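Gosness Gecko Rehoming Line: Progress Report to the Bustis Fund
Mon 29 August 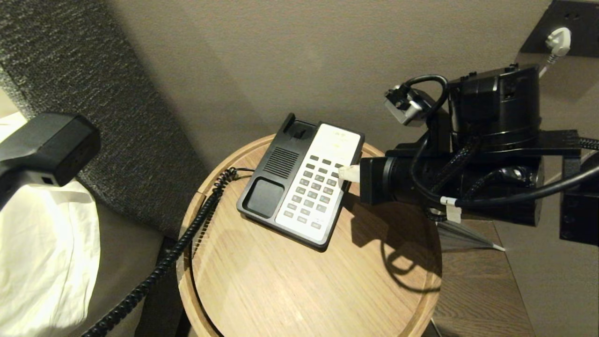
One reply to my last update asked why we're still spending your money on talking to people when we could be buying more tanks. Fair question, and I promised I'd deal with it first this time, so let me have a go before I get to the numbers.

Most of the geckos and bearded dragons that come to us don't need to leave home at all. The owner has a heat lamp in the wrong spot, or they've been told the animal will "grow into" a tank that's far too big and bare, and it's stopped eating and they're worried sick. Half an hour of sensible talk fixes a lot of that. A tank costs us money every single month once there's a lizard in it (power, bugs, bulbs, vet checks), and a conversation costs very little. So I'd still rather talk first and house second.

Okay, the numbers! Since June we've had 213 calls and emails. Of those, 56 were from people who wanted to give up a reptile. We took in 16 animals, mostly leopard geckos, plus a few bearded dragons and one very grumpy blue-tongued skink. The rest of the owners either kept their pet after some help or found a new home through people they already knew. I don't have a good way yet to tell you which was which, and I'd like to fix that before the next report. Right now my notes say things like "sounded happier," and I know that's no use to you.

Three of the animals we took in are still here. Two are geckos with old shed stuck on their toes, and they're on a damp hide and regular checks until the vet is satisfied. The third is the skink. He's healthy and eats like a horse, but he puffs up and hisses at everyone who comes to meet him, and families with small kids tend to go quiet and ask about the geckos. I'm not in a hurry with him. The right person for a skink like that usually already keeps one.

Now the part that didn't go so well. We told you we'd have the Rirkance room ready by the start of summer, and we didn't. The electrician found that the outlets on the back wall were all on one circuit, which is no good when you're running that many heat mats and basking lamps. It's been rewired now and it passed inspection, but we lost weeks, and I had to turn away some animals I would have liked to take. I passed those owners on to other rescues - most of them were full too. The rewiring came out of the repairs line, so the feeding budget hasn't been touched.

The thermostats from Gebru arrived and they're all in use. I'm pleased with them. Two of them read a little warm compared with my probe thermometer, so I've stuck a label on each one with the correction and I check them at morning feeding. We're still short on UVB tubes. They fade well before they stop lighting up, and I'd gotten the replacement dates muddled between rooms. There's a chart on the door now.

Crickets are costing more than I planned for. We've moved the bearded dragons over to more greens and roaches, and the roach colony is finally making enough babies to matter (it smells a bit, I won't lie). The geckos are getting more mealworms than I'd like as a regular thing, so I'm keeping an eye on weights.

The care evening in June was packed. I talked about calcium dusting and nighttime temperatures and then mostly answered questions about tail loss, and quite a few people took home the setup sheet. I've had calls since then from people reading it back to me line by line, and I need to rewrite the part on loose sand because it confused pretty much everybody.

Between now and the next report I plan to:

fill the Rirkance room a shelf at a time, starting with quarantine tubs
replace the old UVB tubes in both rooms
write down an actual outcome for every call
find the skink a home, if he'll let me

I'm not asking for any more money this time. I would like your okay to move what's left in the advertising line over to vet bills, as we clearly don't need help getting people to call us. If that's all right, a quick email is fine and I'll note it in the accounts. Receipts are in the usual folder, apart from the one for the roach bins, and I'm still looking for that.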